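About us

Welcome, and thank you for wandering over to this page, which always seems to be the last one anybody gets round to updating. We are Nernis, a small firm that dresses workplaces: the tabletops, shelves, window sills and odd corners that are left over once the desks and the cables have gone in. We choose the plants and flowers, the little framed prints and the pots they keep company with, and we come back through the year to change them about so that people don't stop seeing them.

The business was started by Jirayu Kaewsai, who had spent years fitting out offices and was forever being asked, on the very last afternoon, whether there was "anything nice" that could go on the tables. There usually wasn't. Jirayu began keeping a box of bits and pieces in the back of the car for those moments (a few stems, a couple of small pots, a print or two) and after a while the box was getting more compliments than the carpets. The first proper customer was Savolainen, who wanted their meeting corner done before a visit and then rang back in July to ask whether we could do the rest of the floor. We are still looking after them, and we are very fond of them.

There are eight of us now, and we still like to work things out on a real table, in an ordinary office with glass partitions and blinds and people's coats on a stand somewhere nearby. A table in a catalogue never has a water bottle on it. A table in an office nearly always does, so we may as well plan for it.
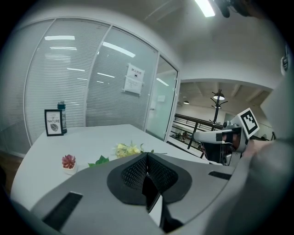 Most of what we do begins with a conversation, and we do like a good long one. We ask where the light comes from, who sits where, whether there are blinds and whether they are ever opened, and what the table is for at half past twelve as well as what it is for at nine. If people eat lunch at it, then whatever we put there has to be easy to lift out of the way with one hand. If it is a spot where visitors wait, we can be a bit more generous, because a person waiting has time to look at a flower properly.

White furniture is what we meet most often, and we've grown to love it, though it can look rather bare at first. A small square pot with something rosy in it does a surprising amount of work on a white top. So does a print with plenty of pale space and a single word or leaf on it, in a plain black frame. We tend to stop sooner than people expect. Customers sometimes ask us to fill the gap in the middle and we gently talk them into leaving it for a fortnight, and after that it is up to them. It's their table!

We are great believers in artificial flowers, and we say so cheerfully. Plenty of the rooms we look after have no daylight to speak of, and it seems unkind to send a real plant in there. Soft yellows and creams are our favourites for these places, with a decent amount of green left on the stem. We lay them flat on the table first and look at them for a while before anything is trimmed, because once a stem has been cut short there is no putting it back. They do want dusting, mind you, and we will show you how to do it with a soft brush.
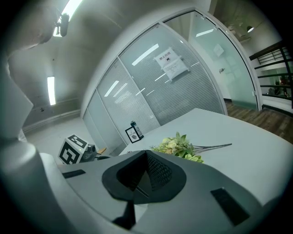 Tables and Greenery Team, Nernis

Ours is the oldest of the two teams here, if you count the box in the car, and the one you are most likely to meet. The other is the stores team, who keep everything sorted, washed and labelled, and who know without looking which shelf the small square pots live on. They use Stakitz crates for all of it, which stack nicely and have survived a great many stairs.

When we come to you for the first time we normally bring two crates and stay for about two hours. We set things out, have a cup of tea if one is offered, move everything a little to the left, and ask whoever is passing what they think. Some of our best arrangements were settled by a person on their way to the printer. Anything you don't care for goes home with us again, and we won't be at all offended.

We also run Homo, our lending shelf, for customers who would like a change between visits. You send back a print or a bunch of flowers that you have grown tired of, and we send out another. It was meant to be a small sideline and it has rather taken over the corridor.

If you would like us to come and have a look at your tables, do get in touch through the contact page and tell us a little about the room. A rough sketch is a great help, however wobbly, and so is a note of which door we should knock at.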